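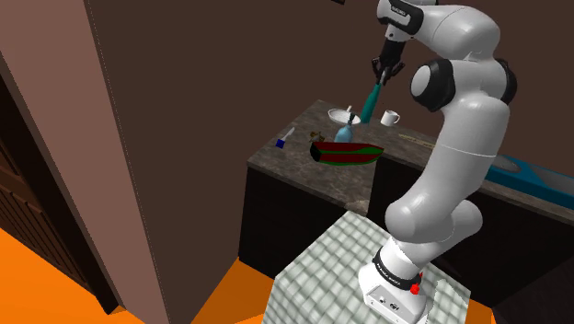

Ilona Szűcs
Thread starter, Kitchen & Pantry board

Search this forum
Advanced search

Okay, who else makes flavored vinegar? I started my first batch in July and I'm completely hooked! Raspberry went first, then tarragon, and now I have a peach one going that smells like a bakery. My question is steeping time. My book says up to 16 days for fruit, but my peach tastes great after four. Strain it or wait?

Béla Major
Strain it. Soft fruit goes cloudy and kind of flat if you leave it. I pull peaches on day four every time – herbs can sit longer.

nisow_13
Have to disagree with Béla. Four days gives you a nice smell and not much else. I go 13 with peaches, in the fridge, and the flavor holds up in a dressing. Cloudy doesn't bother me, a coffee filter takes care of most of it.

Béla Major
A coffee filter takes all evening!

nisow_13
So start it after supper and go to bed :)

vida_cooks
Split the batch, Ilona! Two jars, one strained now and one later. And use white wine vinegar next time if you didn't, it's so good with peach.

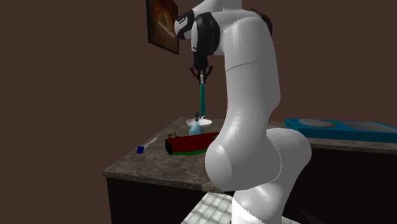

Teal cylinder with a white cap, white dish, little blue bottle.

Ilona Szűcs
Splitting it tonight, love that idea. It's plain cider vinegar, but I'll get white wine on Thursday. Has anyone tried plums?

Béla Major
Plums, yes! Leave the skins on – the color is gorgeous.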